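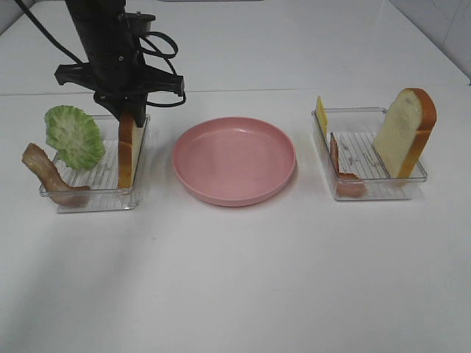

Where does the lunch go? Food waste and packed lunches at Chraibi Hall

Group report, Food and Society module
Sanaa Radwan, Dilruba Begum, Kiri Pryor, Samah El Idrissi
Supervisor: Huguette Bouvier
Saturday, September 23, 2023

1. Why we did it

Chraibi Hall has a shared kitchen on every floor and a canteen downstairs run by Holis. Most people in the building do a bit of both. Our first idea was to compare the price of a canteen lunch with a home made one but the Holis prices changed while we were still writing the plan and Huguette said it would be out of date before we handed it in. So we switched to waste. Question became: what gets thrown away when students make their own lunch, and why.

Kiri had already kept a food diary for another module, so we borrowed the layout of that. It has a column for "reason" which ended up being the most useful bit of the whole project.

2. What we did

Ran for 5 days in July, Monday to Friday, in the kitchens on two floors. Each kitchen got a lidded caddy with a label on it saying lunch waste only. Weighed the caddies every evening on Dilruba's kitchen scales, then sorted by type: bread, salad, cheese, meat, fruit, other. Tea bags not counted. We argued about tea bags for far too long.

Everyone on the two floors was given a diary sheet. Some came back full, some came back with one line on them, one came back with a shopping list on it (we have not used this). After the week was over we did 4 longer interviews, each of us doing one. Names left out of this report, as agreed on the consent form.

July was not ideal. Lots of people had gone home and the ones still there were mostly working or resitting, so their days don't look like a term-time day. More on this in section 6.

3. Weights

Total in the caddies over the week was 1,744 g. Bread was the biggest part of it by a long way. Salad second, mostly lettuce and bagged leaves. Cheese and meat hardly anything, which fits with what people wrote in the diaries: if it cost more they ate it, or put it in the freezer, or gave it to somebody.

Wednesday was the heaviest day on both floors. We think this is becuase the bins for the rest of the kitchen are emptied on a Thursday and people have a clear-out the night before. Should have spotted that when planning. It means some of the Wednesday bread was probably not lunch at all, just old bread.

Fruit was lower than expected. Banana skins went in the caddy even though the label said not to. We took them out before weighing.

4. What people said

The reason that came up most was pack size. A loaf is made for a family, and if you live on your own and have a sandwich most days you still don't get to the end of it before it goes hard or mouldy. Same with lettuce. One person told Samah that she buys a whole lettuce, uses the outside, and finds the rest brown at the back of the fridge. Smaller loaves exist but the shop nearest to the hall (Flullano) doesn't always have them and they cost nearly the same as a big one.

Second reason was not knowing what was already in the cupboard. People bought bread when they had bread. Shelves in the shared fridges are narrow and deep, so anything pushed to the back is more or less gone.

Third was change of plan. Made a lunch, then somebody said let's go to the canteen. This was more common than we thought and it is the one with the least guilt attached, going by the diaries. "Got asked out" is written as a reason over and over. 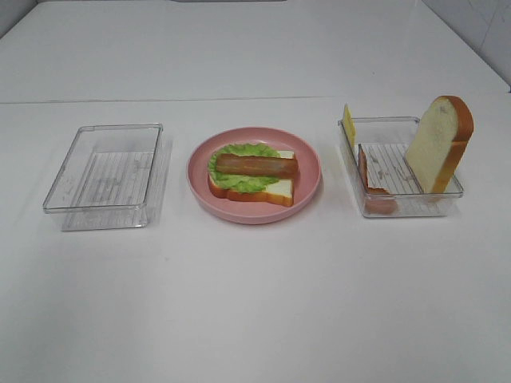

Storage came up in all the interviews without us asking. The main complaint was that leftovers go into foil or a carrier bag and then nobody can tell what they are, so they sit there until they smell. People who used see-through boxes said they wasted less, and the diaries do seem to back them up, though it's a small number of sheets. You can see why it would help from a set-up like the one with the pink plate: a clear box on either side, the left one with nothing in it and the right one still holding things for the sandwich, so you know what there is to use up before you go and open something new. Sanaa's interviewee did nearly this on his own shelf, and shops from whatever looks empty. He was also the tidiest person we spoke to so it may just be him.

A few people mentioned labels with dates on. Everybody liked the idea and hardly anyone did it.

5. Open sandwiches and the bread problem

Went off on a bit of a tangent here but we are keeping it in. Dilruba noticed that the diaries where people had toast or an open sandwich had less filling waste and more bread waste. Sort of makes sense. One slice used per lunch, so the loaf lasts twice as long, so more of it goes off. Freezing sliced bread would sort this out and it costs nothing, but only 2 of the people we interviewed knew you could toast it straight from frozen. Both had learned it from a parent.
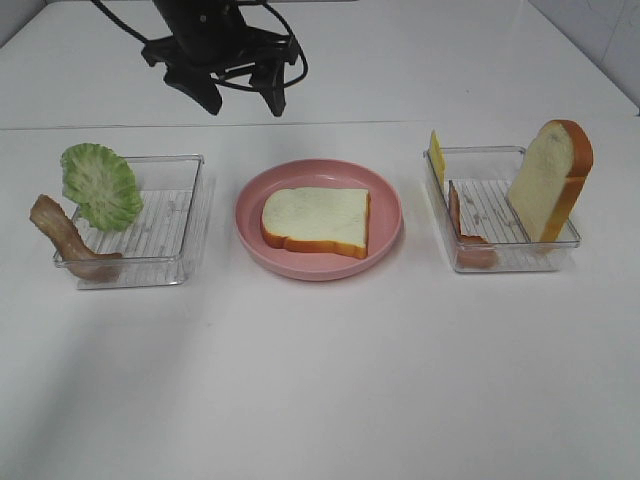
Fig. 3. Bread, bacon, lettuce and cheese, with the plate between two clear bins.

We used the same four foods when asking people what they would save and what they would bin. Bacon and cheese were always saved. Lettuce was binned fastest. Bread depended entirely on whether the person owned a toaster.

6. Problems with the project

Too short. Wrong month. The scales only go down to whole grams, fine for bread, useless for a few leaves.

People knew they were being weighed. At least one person took their waste to a different floor, they told us afterwards and were quite cheerful about it.

The "other" category got too big. Pasta should have had its own heading.

We also never got an answer from Holis about canteen waste so there is nothing to compare with. Kiri emailed and then went down in person, was told to email.

7. What we would suggest

A bread shelf in the shared freezer, kept for sliced bread only. A swap box on each floor for unopened food. Clultura, the student cooking group, have said they would run a leftovers evening if the hall lets them use the big kitchen, and Samah is waiting to hear back on the room booking.

If another group takes this on they should do it in term time, and weigh the kitchens before a bin day and after it. The blank diary sheet is in the appendix, along with the weights by day. Dilruba has the scales.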